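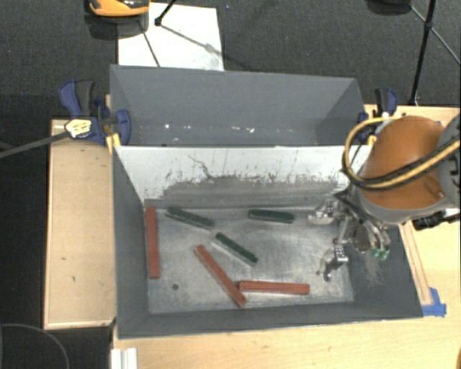
Trying out the Stusska picking kit: my project report
by Alina Enache

I picked this project because I'd used the Drivby kit in my first year and spent most of that term swearing at it, so when Tanner Sandhu said the department had a Stusska kit on trial and wanted a student to write it up, I had my hand in the air before he'd finished talking. My job was to decide whether it would suit next year's practical classes. I had it from October to the end of spring term, sharing bench time with Bongani Jacobs, who was doing his own project on camera placement (and who is very tidy, which I am not).

What you get

The kit is really the software plus a control box and a licence for four users. You bring your own arm, gripper and bins. The software takes in the camera view, picks something to grab, plans the move and writes down what happened. There's a paper manual too! I liked that more than I expected to, even if the chapter on calibration seems to have been written for someone who has already done it.

Getting it going

Calibration took me two afternoons. The first one was wasted because I'd typed the bin height in centimetres and the box wanted millimetres, and it never complained, it just planned everything far too low. I'd like a warning there. Once that was sorted the setup screens were lovely, big buttons, plain words, and it remembered my settings every time I logged back in.

One thing I'd tell next year's group is to clamp your bins properly. I used bar clamps on both sides and redid the calibration whenever anything had been knocked. It's boring but it saved me a lot of odd results.

The tests

I stuck to narrow bars in red and dark green, dropped into a grey bin with a metal floor, and let the kit choose its own order. I did 200 tries in total, in batches of 20, tipping the bars out again between batches so the layout was never the same. A try counted as a success only if the bar was lifted clear and let go of where it should be.

It managed 121, so a bit over 60 per cent. I was hoping for more, but I don't think it's a terrible score for a shiny floor, and the misses had a pattern to them. Bars out in the open were mostly fine. Bars lying close along a wall were the real pain, as there's so little room to get a finger down the side. Two bars touching end to end also confused it, and sometimes it treated them as one long thing and went for the join (very funny the first time, less so by batch seven).

Reflections were my other headache. Mackenzie Gill suggested turning off the lamp nearest the bench and the wrong guesses dropped straight away. I didn't have time to run that as a proper test, so please treat it as a tip.

Help and support

I emailed Stusska three times. Damilola Nwachukwu on their support desk answered two of them the same day, with screenshots, and the third took a week.

Would I have it in the classroom?

Yes, with an hour set aside at the start for calibration and somebody on hand who's done it before. It's much friendlier than Drivby. The log files are the weak spot, you have to export each batch separately and then paste them together yourself, and with ten batches that got old quickly. My full results table and the settings I used are in the shared project folder, and Tanner has the spare copy of the manual with my pencil notes in it.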